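Gripper Comparison: Handheld Units, Round 2

The bench team at Rutgate has finished its second round of fingertip tests for the handheld grippers. The first round used rigid parts only and told us little about fabric, so Zarmeena Mirani rewrote the task list around soft goods. Two fingertip sets were compared: the Trotden standard tip and the softer Rana tip. Both mount on the same jaw carriage with no change to the wiring.

The core task is short. The operator picks up a necktie, brings it to a small rack and drapes it over a peg. A trial counts as complete if the tie stays up after the jaws open and the hand is withdrawn. We logged 234 trials across both tip sets, with the operator holding a gripper in each hand for all of them. The second hand may be used to spread or steady the fabric, or may be left idle.

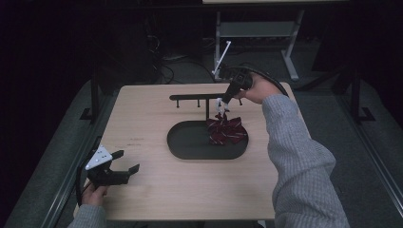
Right-hand gripper closed on the striped tie, with the rack behind it; left-hand gripper open.

Most of the trouble came at the pick. When the tie is bunched, the tips tend to take two or three layers at once, and the bundle does not open out as it is lifted. The Trotden tip holds such a bundle firmly but makes it hard to shed the extra layers. The Rana tip lets a layer slide under light pressure – useful here, less so when the tie is already flat and only the edge is available. Flat picks with the Rana tip accounted for most of the 19 failed trials.

Placement differed less than expected. Neither tip had a clear advantage at the peg, and the main source of error was wrist angle at release. Operators who came in level with the bar did better than those who came in from above.

The cable is still a nuisance. It leaves the top of the gripper and pulls on the wrist during long reaches. Mirdale has sent a lighter cable with a right-angle connector, and it will be fitted before the next round.

Trial logs and the revised task sheet, dated May 30, 2019, are in the shared bench folder. The next round is planned for September and will add a knit glove and a cotton napkin to the list. Requests for other items should go to Zarmeena, with the fabric type and approximate weight.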